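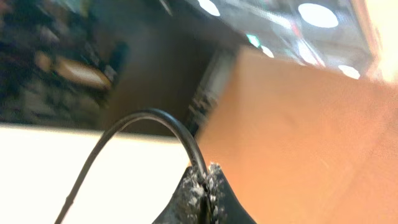

Ovwood library to open later on weeknights from next month

Last updated: July 6, 2023

The public library in Ovwood will stay open until 8 in the evening, four nights per week, after the town council approved extra money for staff at its last meeting. Until now the building closed at 5:30, which many residents said was too early for people who work in Broltomdale and come home by bus.

The request began in May, when local resident Chunhua Duan brought a petition with 1322 signatures to the council office. She had collected most of them outside the grocery store and at the community centre.

"I have two children in high school and our apartment is small," Ms. Duan said. "They need a quiet table in the evening. I think many families have the same situation."

Branch manager Aoi Nomura said the new hours will need two more part-time employees, and the hiring is already started. The children's section will also remain open, but the story hour keeps its morning time. Study rooms can be booked at the front desk or by telephone, for a maximum of two hours.

"Evenings were always the thing people asked us for," Ms. Nomura said. "In winter especially, they arrive at the door and we are just locking it."

Not everybody on the council was in agreement. Councillor Aiguo Xu voted against the change and said he would prefer to see the money go to the roof of the arena, where repairs were delayed already two times. He asked for a report on how many visitors use the later hours, and this will be presented after 20 weeks.

The English conversation circle, led by Anqi Shao, will move from the church basement to the library's upper floor. Ms. Shao said the circle has 16 regular members at present and that new learners are welcome at any level. There is no fee, and it is not necessary to register.

Parking behind the building is free after 6. The council has also asked the bus company to look at the stop on the library side of the street, where there is no shelter and the light has been out of order since the spring. No date was given for this work.

The book return slot will be available at all hours, as before.

Related items
Arena roof repair delayed again
Summer reading club: how to sign up
Bus shelter requests, what residents told us
Community garden plots still available

Contact the newsroom | Copyright Ovwood Local News | Back to top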